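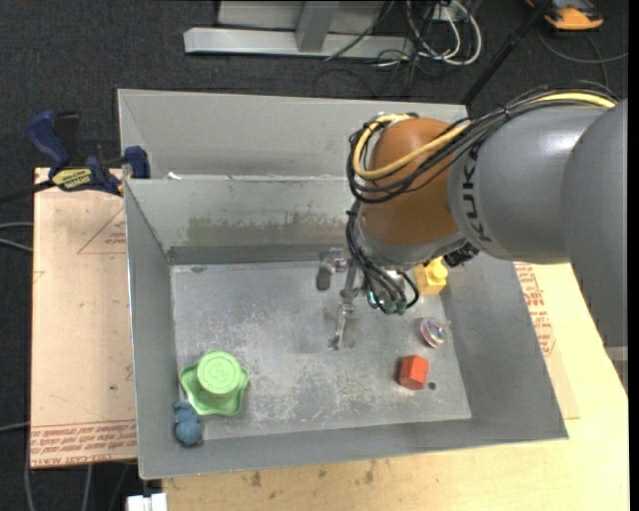
Minutes, bin-picking review meeting
25 Jun 2020, Hastham workshop, upstairs room and dial-in

Minutes taken by me, Damian Rainer. Liesbeth Kuipers ran the meeting. Apologies if some of this reads like me talking, because I typed most of it while people were talking (and some of it while I was talking, which is harder).

Present: Liesbeth, me, both of the workshop technicians, purchasing, and the Oltell account rep, who joined on the phone for items 3 and 4 only.

1. Last meeting's minutes

Agreed with one fix. I had written that the Ivska trial license ran to the end of the year. It runs to the end of July. Liesbeth spotted it, and I've changed the copy on the shared drive.

2. Where we are with the Ivska kit

For anyone who missed the last one, we're deciding whether to buy the Ivska picking kit from Oltell or send it back when the trial is up. The kit is the two-finger gripper, the picking software and a year of phone support. The arm is ours already and stays whatever we decide.

I gave the update. We ran 300 picks on the mixed toy set out of the metal bin, and 293 of them came up and landed in the tray with no help from anyone. I was pretty pleased with that! Liesbeth asked what counted as a pick, which was fair. I counted one every time the software chose an object and sent the arm in, so if it went back for a second try at the same toy, that's two picks.

All seven misses were near the walls of the bin. The gripper needs room for its lower finger, and when something small gets itself tucked into a corner there isn't much room to be had. The software knows this up to a point and leaves corner objects until last, but then at the end of a run you've got the corner objects and nothing else, and it has to have a go.

One of the technicians said round things are worse than blocks in that spot because they roll when the finger touches them. I said I thought the blocks were just as bad if they were flat against the wall. We went back and forth on this for longer than we needed to. Liesbeth asked that the next runs be logged by shape so we can stop guessing.

Purchasing asked if we could just use a different bin. Well, yes, we could, and a bin with sloping sides all the way into the corners would help. But the Gough job comes in bins that Gough picks, and we don't get a say. So the corners stay in the test.

ACTION: Damian to add a shape column to the log sheet and rerun the small objects.

3. Cables and setup (Oltell on the line from here)

The technicians had a list. The main item was cabling. There's a lot of it running along the arm, and with the wrist tilted well down, they'd like to be sure nothing is getting pulled. The rep said the kit normally ships with a set of guides and asked if we'd fitted them. We had not fitted them. We hadn't been sent them, or at least they weren't on the packing list. The rep is going to find out and send a set either way.

Second was the clamps. The technicians are happy enough with clamping the bin for a trial but they don't want to work that way for good. Every time the bin gets nudged, the software wants its position taught again, and the teaching routine is slow. Liesbeth asked if there was a proper fixture in the catalog. There is one, and it costs extra, and the rep was a bit vague on how much extra. I've put it down as an action so it doesn't float away.

Third was the manual. The section on setting the grip force has the steps in a different order from the screens in the software. I lost most of a morning to that. The rep said a new version of the manual is coming and I asked for the draft, because I'd take a messy draft over the one we've got.

ACTION: Oltell to send cable guides and the draft manual.
ACTION: Oltell to send a written price for the bin fixture.

4. Price and support

The quote is unchanged from last time apart from the finger pads. Replacement pads are 1,123 for the year on the service plan, and Liesbeth wanted to know what happens if we buy them as we need them. The rep said you can do that — it's just slower, and they come from the main warehouse with everybody else's order. Purchasing would like to see both options side by side on one page before we pick one.

Liesbeth also asked about the trial end date. If our reruns slip, can we have a few more weeks? The rep thought so but has to ask. I'd like that in an email before I relax about it.

We talked about phone support too. I've called them twice. The first call was great, a really patient person who stayed on while I restarted everything and read out error codes. The second time I got voicemail and a call back the next day, by which point we'd sorted it out ourselves. The rep wrote that down and said the support hours would be in the new quote.

The rep left the call here.

ACTION: Purchasing to get a revised quote with pads shown both ways and the support hours in writing.
ACTION: Liesbeth to get an answer on extending the trial.

5. Do we want it?

We went around the table. I'm for buying it. I've used three grippers in this building and this is the first one I haven't wanted to swear at (much). One technician is for it if the fixture is included. The other would like to see it run for a whole shift first, and pointed out that 300 picks spread over several afternoons isn't the same as a working day. I couldn't argue with that.

Purchasing has no view on the gripper but does have a view on the service plan, see above.

Liesbeth isn't ready to sign. She wants the full-shift run, the log by shape and the fixture price, and then she'll decide at the next meeting. She did say she's leaning toward yes, and she said I could minute it.

ACTION: Technicians to set up a full-shift run, with Damian on hand for the first hour.

6. Anything else

The label printer by the door is out of tape again. Purchasing will order 2 rolls.

Somebody asked if the toy set could be swapped for real Gough parts. Gough has promised us a box of samples, and when they turn up we'll run them the same way. Until then it's toys.

Next meeting is in July, date to be set once we know about the trial extension. I'll send the invite.

DR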